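The little yellow shelf, and what to bring to the book swap

Those of you who have been around the Illen Street reading room for a while will remember the old arrangement for the children's books, which was to put them all in crates under the window and hope for the best. It served us well enough when there were only a handful, but the crates got heavier every month, the picture books at the bottom were never seen again, and small people kept climbing in after them. So it is a real pleasure to tell you that the children's corner now has proper shelves, and that they are yellow. Very yellow!

The unit was a gift from the Fosness family, whose youngest has finally gone off to college (where does the time go?). Barbara Wilczyńska drove over to collect it one Thursday after work, and then spent two evenings tightening every screw she could find and wiping down the boards with warm soapy water. She tells me the whole job cost us 39 dollars, most of it for gas and a new screwdriver, and that she would do it again tomorrow.

We had a long talk about where it ought to go. I was all for the spot by the radiator, but Barbara held out for the butterfly wallpaper, and now that I have lived with it for a few weeks I have to admit that she was right. The yellow and the pink are so cheerful together that even the grown-ups drift over there with their coffee.
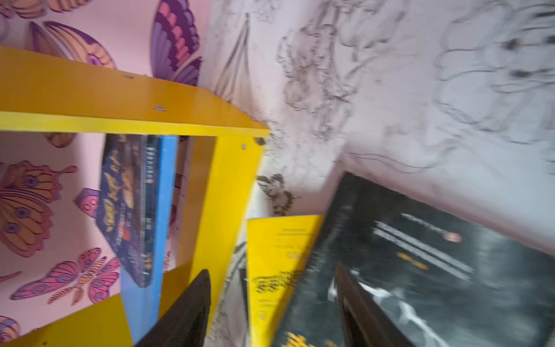

The yellow shelf in the butterfly corner, with a couple of books leaning inside.

As you might guess, we would love to have more to put on it. The spring book swap is coming up in April, and we are hoping to gather 100 children's books before then, in any language at all. The Chinese picture books have been wonderfully popular, and several parents have asked for more of them, along with Spanish and Polish if you have any at home that your own children have outgrown. Board books are welcome too, even slightly chewed ones – our youngest readers are not fussy about corners.

A few small requests while you are sorting. Please check between the pages for bookmarks, school photos and grocery lists (last year I found a very nice recipe for plum cake, and the owner is welcome to have it back). Books with a damp smell are best left at home, I'm afraid. If a page is torn, bring the book along anyway, and we'll put it in the mending basket with the others. Barbara has a good roll of tape and a great deal of patience.

On the shelf itself, we are keeping things simple. Books stand with their spines facing out, and tall ones go wherever they will fit. We did talk about sorting by age, and then by language, and then by color, which I still think would look lovely, but the children have their own ideas and I suspect they will win.

You can drop books off any Thursday from three in the afternoon until we close. If you have more than 20, do call ahead so that someone can help you carry them in from the car.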